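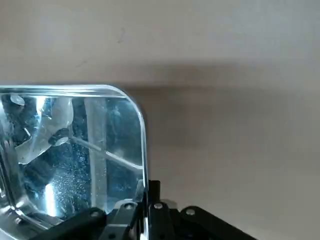
Liste utilisateurs-murnent > Annonces et support > Exécution des tests

Objet : Re: [utilisateurs-murnent] Délais d'attente ignorés après passage en version 3

Madame, Monsieur,

Nous accusons réception du message reproduit ci-après et remercions son auteure pour la précision des éléments transmis. La question ayant été soulevée par plusieurs établissements abonnés à cette liste, la réponse est adressée à l'ensemble des destinataires.

Le 14 novembre à 9 h 40, Keerthana Pisharody a écrit :

> Bonjour,
>
> Nous utilisons Murnent pour la non-régression de l'application de facturation Hulier. Notre référentiel comprend 2 899 cas de test, répartis en 14 suites, exécutés chaque nuit sur le serveur Hollby.
>
> Depuis la migration vers la version 3, 249 cas échouent avec le message « Objet introuvable dans le délai imparti ». Les mêmes cas, lancés un par un depuis le poste d'un testeur, aboutissent sans erreur. Le délai d'attente est pourtant fixé à 30 secondes dans les propriétés du projet, et le journal montre que l'échec est prononcé bien avant.
>
> Nous avons vérifié le fichier de projet, qui n'a pas été modifié par la migration, ainsi que les droits du compte de service. Existe-t-il un autre endroit où ce délai serait défini ? Par ailleurs, est-il possible de revenir temporairement au moteur d'exécution précédent sans réinstaller l'ensemble ?
>
> Bien cordialement,
> Keerthana Pisharody

Sur le premier point, le comportement constaté est conforme à la nouvelle règle de priorité des paramètres. Jusqu'à la version 2, la valeur inscrite dans les propriétés du projet s'imposait à toutes les suites. Dans la version 3, les paramètres sont lus dans l'ordre suivant : profil d'exécution, suite, projet, puis poste. La première valeur rencontrée est retenue et les suivantes ne sont pas consultées.

Or l'assistant de migration crée, pour chaque serveur déclaré, un profil d'exécution nommé « Serveur par défaut ». Ce profil comporte un délai d'attente de cinq secondes. Les exécutions lancées depuis un poste de testeur ne font appel à aucun profil et retombent donc sur la valeur du projet, ce qui explique l'écart entre les deux situations décrites.

Pour rétablir le délai souhaité, il convient de procéder comme suit.

Ouvrir la console d'administration avec un compte disposant du rôle Gestionnaire, puis choisir Exécution, Profils. Sélectionner le profil « Serveur par défaut » associé au serveur concerné. Dans l'onglet Synchronisation, décocher la case « Définir le délai à ce niveau ». Le champ numérique passe alors en grisé et la mention « Hérité » s'affiche à sa droite. Enregistrer, puis redémarrer le service d'exécution. Un simple rechargement de la console ne suffit pas : le profil est lu une seule fois, au démarrage du service.

Nous attirons l'attention des administrateurs sur le fait que la saisie de la valeur 0 dans ce champ n'équivaut pas à un héritage. Elle désactive toute attente, et la quasi-totalité des cas comportant une fenêtre secondaire échouera. Deux établissements nous ont signalé cette confusion depuis la parution de la version 3. Le libellé du champ sera revu.

Il est également recommandé de contrôler les suites elles-mêmes. Celles qui ont été créées par duplication peuvent conserver une valeur propre, invisible tant que l'affichage avancé n'est pas activé. La commande « Comparer les paramètres effectifs », accessible par un clic droit sur la suite, produit un tableau indiquant pour chaque paramètre la valeur appliquée et le niveau dont elle provient. Ce tableau peut être exporté au format CSV et joint à toute demande d'assistance.

Sur le second point, le moteur d'exécution précédent demeure livré avec la version 3 et peut être activé serveur par serveur, dans Exécution, Moteur, Mode de compatibilité. Nous ne conseillons pas d'y recourir dans le cas présent, pour les motifs suivants. Les journaux produits en mode de compatibilité ne sont pas repris dans les tableaux de suivi. Les captures de référence enregistrées avec le nouveau moteur ne peuvent pas y être relues. Enfin, ce mode sera retiré lors de la prochaine version majeure - les établissements qui l'utilisent encore sont invités à prévoir dès à présent leur bascule.

Si certains des cas mentionnés continuaient d'échouer après la modification du profil, nous vous saurions gré de bien vouloir nous transmettre le journal détaillé d'une seule suite, de préférence la plus courte, accompagné de l'export des paramètres effectifs. Il n'est pas nécessaire de joindre le référentiel complet, et les pièces dépassant la taille autorisée sont rejetées par le serveur de la liste sans avis à l'expéditeur. Les journaux contenant des données nominatives doivent être déposés sur l'espace de support et ne pas transiter par la liste, dont les archives sont consultables par tous les abonnés.

La fiche technique relative à la priorité des paramètres, rédigée avec le concours de l'équipe Lương, est en cours de relecture. Elle remplacera la page actuelle de la documentation, qui décrit encore le fonctionnement de la version 2 dans sa partie consacrée aux serveurs. Dans l'intervalle, le présent message peut être cité comme référence auprès de vos équipes.

Nous vous prions d'agréer, Madame, Monsieur, l'expression de nos salutations distinguées.

Shobha Pillai
Assistance aux utilisateurs
Pôle Outils de test, Murnent

--
Vous recevez ce message en qualité d'abonné à la liste utilisateurs-murnent.
Pour vous désabonner, adressez un message vide portant l'objet « désabonnement » à l'adresse de gestion de la liste.
Les réponses sont envoyées par défaut à l'ensemble des abonnés.

Message précédent dans le fil | Message suivant dans le fil | Index par auteur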